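Getting the Junk Corner Under Control
Posted 11/27/23

Every place I've lived has had one corner where stuff goes to wait. In our Tirkbridge apartment it's the one by the back door, and last week I finally had a go at it (long weekend, leftover pie, no excuses!). A few things that worked for me:

1. Start with the biggest thing. Once the big box has a home, the small stuff feels a lot less scary.

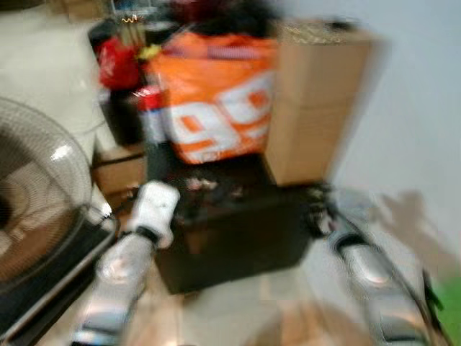

2. Set a timer for 13 minutes and stop when it rings. I do one round before coffee and one after, and I'm way less grumpy that way.

3. Get your keys together in one spot and sort them before you buy any kind of hook or rack. Try each one in every lock you own, then mark the keepers. A bit of red plastic at the head end is easy to spot when you're in a hurry. 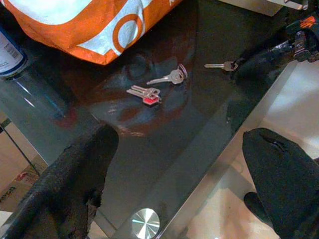

4. Wipe glass tabletops with a barely damp cloth, then a dry one. Paper towels leave fuzz on mine, and dark glass shows all of it.

5. Old manuals can go. I kept the one for the Pumo heater and tossed the rest – most of them are online anyway.

Next up is the hall closet, so wish me luck.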